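Berkwood Residents' Board
Section: Building Services and Shared Facilities
Topic: Proposed change to liquid waste and bottle collection rules

berkwood_office
Posted 26/07/2023
Residents are asked to review the draft rule on the disposal of toiletries and household liquids. Under the draft, all plastic bottles placed in the recycling room must be empty, with the cap screwed back on. Bottles holding leftover product will go to general waste. The hauler, Kostau, rejected 7 carts from this building in June on account of liquid residue, and the building was charged $352. Comments will be accepted in this topic until the rule is put to a vote.

unit_holder_north
I support the draft in principle. I would ask the office to clarify the word "empty." A shampoo bottle that has been turned over and drained will still hold a thin film of product. If the standard is "rinsed," the rule should say so.

berkwood_office
The standard applied by Kostau is that no liquid should run out when the bottle is tipped. Rinsing is encouraged but will not be required under the present draft.

tallgrass5
I do not agree with the requirement to replace caps. In the building where I lived before, the instruction was the reverse: caps off, caps in the trash. Residents who have followed that practice for years will need more than a notice on the door.

ledger_and_line
The previous poster's instruction was common at one time, when many sorting plants could not process the two plastics together. Practice differs from one plant to the next. The only instruction that matters for this building is the one in the current service agreement, and I request that the relevant page be posted here in full.

berkwood_office
Section 4 of the agreement reads: "Caps and closures shall be attached to the container. Pumps and trigger sprayers shall be removed and discarded." The full agreement may be read at the front desk during office hours.

tallgrass5
Thank you. I withdraw the objection as to caps. I maintain it as to pumps. Many residents will not separate a pump from a bottle of hand soap, and a rule that is widely ignored should not carry a penalty.

quietfloor_b
The draft carries no penalty for individual units. The charge is shared by all. That is my own objection: households that comply are paying for those that do not. With annual collection costs at $1,447, an added charge of this size deserves attention.

unit_holder_north
I do not see how a charge could be assigned to one unit without inspecting bags, and I would vote against any such measure.

ledger_and_line
I concur. Clear signs above the carts would cost little. The sign supplied by Nyarko for the laundry room has held up well, and the same format could be used.

quietfloor_b
Signs were posted two years ago and were covered by a bicycle notice within the month. If new ones are ordered, the office should be responsible for keeping them in view.

berkwood_office
The request is noted. The office will obtain a price for two signs and will revise the draft to include the language on pumps. Further comments may be added below.
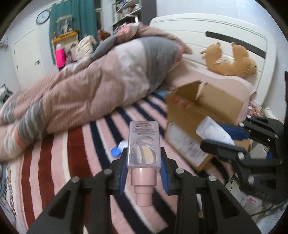

corner_unit_5
Where should a bottle go if it is still half full of lotion and no one in the household intends to use it?

berkwood_office
Under the draft, it should be closed tightly and placed in general waste. If the resident prefers to recycle the bottle, the lotion should first be wiped or scraped into the trash and should not be poured down the drain.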